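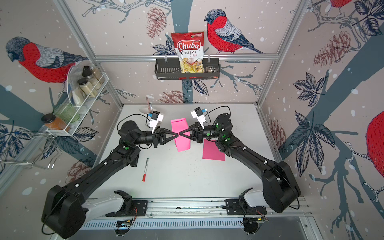
I have a sticky note problem, and it's a pink one. Not the pale pink either, the really loud magenta kind that you can spot from across the house. Loubna Tahiri gave me a stack last August when she was clearing out her desk, and I've been writing my entire life on them ever since. Groceries, phone numbers, the name of that paint color I liked (it was on a note stuck to another note, so of course it went in the trash).

Print this post | E-mail this to a friend

Anyway! This month I decided to use up the stack on something nicer than "call dentist." My cousin Shaimaa folds everything. Receipts, gum wrappers, the paper thing your straw comes in. She talked me into trying 30 little folded notes for Nawal's birthday jar, each one with a memory written inside, and I said sure, how hard can it be to fold a piece of paper in half.

Well. Crisp is hard! My first bunch all sprang back open the second I let go. Shaimaa says to line up the corners first, hold them down, and only then run something along the fold. I'd been squashing the middle and hoping. I also learned to let the marker dry before folding, after one very sweet message about our trip to the lake printed itself backwards on the other half.

Thicker paper fights back more, so the top layer tends to lift up a bit no matter what you do. 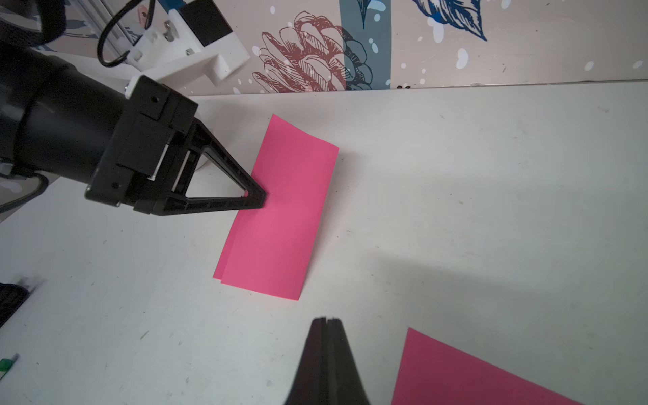
Folded in half, with the top edge still curling up a little.

I kind of like that little curl now. It makes them easier to open, and a jar full of perfectly flat squares would look like something from the office supply closet.

As for what goes inside, short is better. I started out writing whole paragraphs and ran out of room by the second sentence. Now it's things like "the burnt pancakes" or "Mounir's terrible parking," and she'll know exactly what I mean. I'm still nine short, so if you know Nawal and have a good story, send it over before I start making up memories.

Next up is finding a jar with a lid that fits. I own four jars and four lids and you'd think that would be enough.

We use cookies to remember your preferences. By continuing to browse this site you agree to our use of cookies. OK | Read more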